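September 12, 2026
Project notebook, Prulik team (two-gripper cutlery task)

Battery on the left unit was at 56 when we started, should have been charged last night. Put it on the list AGAIN.

Plan for the day: cutlery in and out of the holder, both hands, for the Helgate demo round. Class requirement is 90 usable episodes per holder. We have plenty for spoons and not nearly enough for chopsticks. Chopsticks are horrible. Thin, they roll, and two of them lying crossed look like one thing with four ends.

Start layout for the pink holder: holder near the middle of the cloth, a few things already standing in it, loose ones in front. Don't line the loose ones up neat, we did that in January and the policy learned "neat" and nothing else. 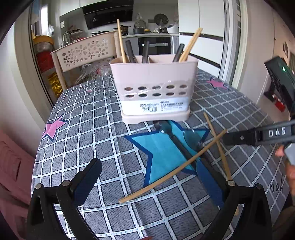 Pink holder, start layout. Crossed chopsticks over the black utensil, second gripper in from the right.

Question from last review was whether the star cloth is a bad idea. My vote is still keep it. Plain cloth gave us great numbers at the bench and then it fell apart at the Gyamfi room where the table is patterned. The stars are at least easy landmarks when you're scrubbing video. Can say "on the blue star" and everybody knows where.

White container next. Rule for this one: one stick per gripper, tips go up to the container, don't let go until the other hand is settled. Metal things stay lying on the cloth as clutter, do not tidy them away between takes. 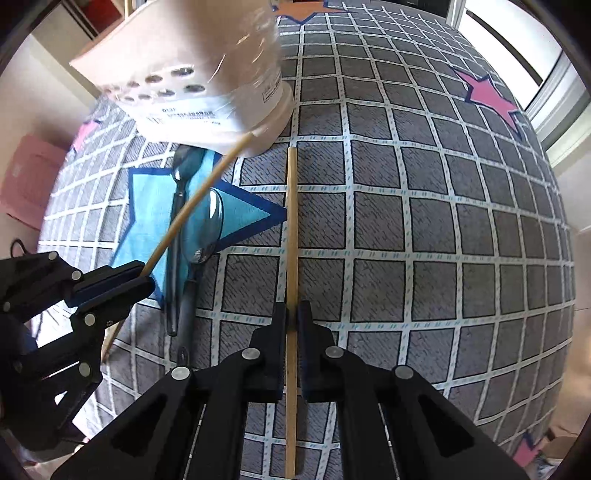

Depth is the real problem with the sticks. From the wrist view a stick pointing straight away from you gets very short very fast, and the label script kept putting the tip in the wrong spot. Set the tip by hand for now. Clulitz export also drops the last second of every episode if you stop it from the laptop, so stop from the gripper button. Lost a good run to that.

Index number on the server is 2895 as of lunch. If yours starts lower than that you are on the old folder, STOP and switch.

Pads: want foam on everything we use for chopsticks. Bare plastic fingers slide on anything round. Check the pads are seated before each set, they creep towards the tip.

Back to pink holder for the lift variation. Same cloth, holder goes up and the loose stuff stays put.

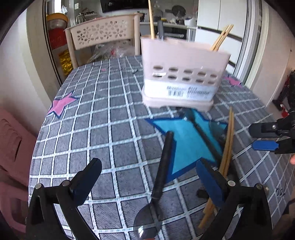

Lift variation, holder up off the table with its sticks still in. Blue pads on the near gripper.

The blur on lifts bothers me. Either slow down or raise the shutter speed, not both at once or we won't know wich one fixed it. Proposal: slow first, same lights, ten takes, compare.

Also need to agree on what counts as "in". I've been marking success when the lower end is past the rim, somebody else is waiting until release. Makes the success rate meaningless across the two sets. Going with release. Old labels need redoing, sorry.

More with the white caddy, left hand comes in low and the near hand holds upright. Easier on the wrists than the other way round.

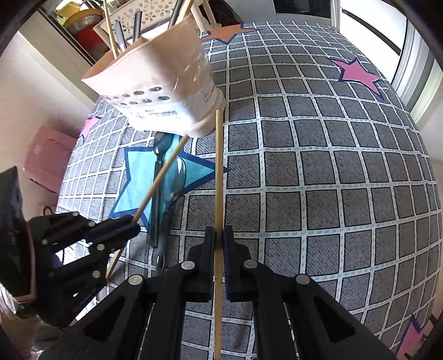
White caddy tilted, one chopstick in each gripper. Near one is held close to the middle of the stick.

Grip height matters more than I thought. Low on the stick and the top end wags all over. Middle is better but then the fingers get close to the rim. Write grip height in the episode note (low / mid / high is enough, no rulers).

To do
- charge both units overnight, both!!
- spare foam, we are on the last sheet
- relabel old set w/ release rule
- slow lift takes before anyone touches the shutter
- ask Gyamfi room if we can have the table for 2 hours
- fix export or at least put a note on the laptop

Folder is synced, left unit is on the charger now.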